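The Gray Chair Finally Has a Corner

Jul 23, 2023

So the chair is in. I know I've been going on about this chair since May, and some of you have been very patient, and at least one of you wrote to ask if I was ever going to buy the thing or just keep measuring my living room forever. Fair!

Quick catch-up for anyone new. We have this odd end of the living room by the window that has never been anything. When we moved in I put a desk there and hated it, because the sun came straight at my face all morning. Then it was where the ironing board lived. Then it was plants, and I am bad at plants. For most of last winter it was a cardboard box of Christmas things that I kept meaning to take up to the attic and walked past every single day with a laundry basket on my hip.

What I wanted was one good chair to read in. Something that hugs you a bit, where you can pull your feet up and drink a cup of tea and not have to talk to anyone. I had a list of wants as long as my arm and a budget that did not match the list at all.

The first one I fell for was at Jader, the big showroom out past the mall. It was gorgeous, deep green, and I sat in it for so long that a salesperson came over to ask if I was feeling all right. Then I flipped the tag and it said $1,488. For a chair! One chair, for one person! I put the tag back very gently and went and ate a pretzel in the car.

After that I did what I always do, which is look at secondhand listings at eleven at night. I drove to see 4 different chairs. One smelled like a wet dog. One was perfectly nice but had legs so tall that my feet dangled, and I'm not short. One had been sold while I was on the road (thanks for the call). And one had a spring that got me right in the hip the second I sat down, and the woman selling it said, oh, you get used to that. I don't believe you do.

In the end it came from Setness, the little furniture place on Grelotlow Street where the bakery used to be. They had a floor sample marked down to $379 and it was the right kind of round. I sat in it and did my test, where I pretend to hold a book and see whether my elbows are comfortable, and they were. I stood up, walked around the store like I was considering other options, and came right back and bought it.

Getting it home was its own adventure. Delivery was extra, so I said we'd manage, and we sort of did, with the hatch tied down and the hazards on the whole way. Getting it through the front door took three tries and some language. If you're buying a round-backed chair, measure it at the widest part of the arms and then measure your doorway with the door OFF its hinges, which is how we ended up doing it. We lost a bit of paint from the door frame. I've been calling that patina.

Then I had to decide where exactly it went, and I am embarrassed by how long I spent on this. It started out with its back to the window, which looked great from the kitchen and was useless to sit in, because all you could see was the TV. I turned it sideways. I tried it out on the wood part of the floor for a day, and it slid every time I flopped into it. So it went back onto the gray, and I've stopped fussing. It's staying on the gray!
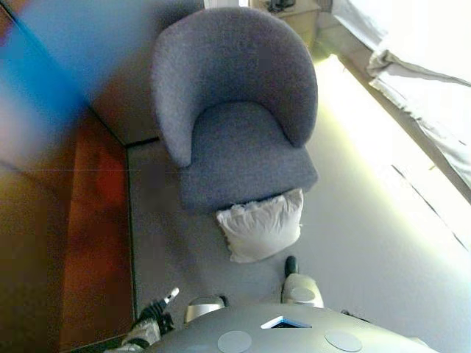
The reading corner, mid-fluff. Pillow on the floor, where it spends most of its time.

I worried that gray on gray would be dull, and I even had a mustard blanket on standby in case I needed to rescue it. But the fabric has some blue in it, and it has that slightly felty look that I can't stop running my hand over. With the daylight coming in on the one side it goes quite pale, and then the other side stays darker, so you get the curve of the back showing up nicely. I like it better at home than I did under the lights in the store. The mustard blanket has gone back in the closet.

Now, the pillow. I bought the pillow before I bought the chair, back when I was still sure I'd be getting something with a straight back. It's a squishy white one with a frilly edge, and I still love it, but there's a problem – the seat is so deep and the sides wrap around so much that you don't really need anything behind you. So you sit down, wriggle, pull the pillow out and drop it over the front. I pick it up at bedtime and put it back, and the next day it's on the floor again. I'm thinking of giving in and getting a proper footstool, because my heels have more or less chosen the pillow as one already, and white was maybe not my smartest choice for that.

Yes, I know how you wash one of those. Cold, gentle, inside an old pillowcase, and then into the dryer on low with a couple of clean tennis balls. Pull it out halfway through and punch it around a bit. I learned the hard way with the guest room ones, which came out like bags of oatmeal.

The curtains I already had. They're plain white and a bit too long for that window, and I've been meaning to hem them since approximately forever. I got as far as pinning one side and then I stuck myself with a pin and went to make lunch. In the morning they take the edge off the sun just enough that I can read without squinting, so they're staying, hem or no hem.

What's left on the list for that end of the room:

A lamp. By eight in the evening I'm holding my book up toward the ceiling light like I'm trying to spot a fake banknote. I've got my eye on an arched one at Quintero for $216, but I'd like to see it in person first because the base looks huge in the photos and I am a known toe-stubber.

Somewhere closer to put a cup. The cabinet behind the chair is a lovely height for a cup if you happen to have arms that bend backward. I've been setting my tea on the floor and I have already kicked it once. (It was nearly empty. The floor is fine. The sock was not.)

Something on the wall. It's very bare and pale over there, and I keep holding things up and taking them down again. I have a framed map that might work, or I might finally do the little shelf of paperbacks I've been threatening.

The paint on the door frame. See above, patina.

I'm not in a rush with any of it, though. I've read almost an entire novel in that chair this week, which is more than I managed in the whole spring, and yesterday I fell asleep in it at four in the afternoon with my mouth open. My neck was fine afterward! I'd call that a better test than the elbow one.

A few people asked about cleaning the fabric, and so far all I've done is go over it with the soft brush on the vacuum. The tag says to spot clean only. If anyone has a felty sort of chair and has gotten coffee out of it, please tell me what you used, because I know myself and I know it's coming. And if you've got that Quintero lamp, or one like it, let me know how big the base is in real life. I've got a strip of masking tape on the floor where I think it would go and I've been stepping over it for two days.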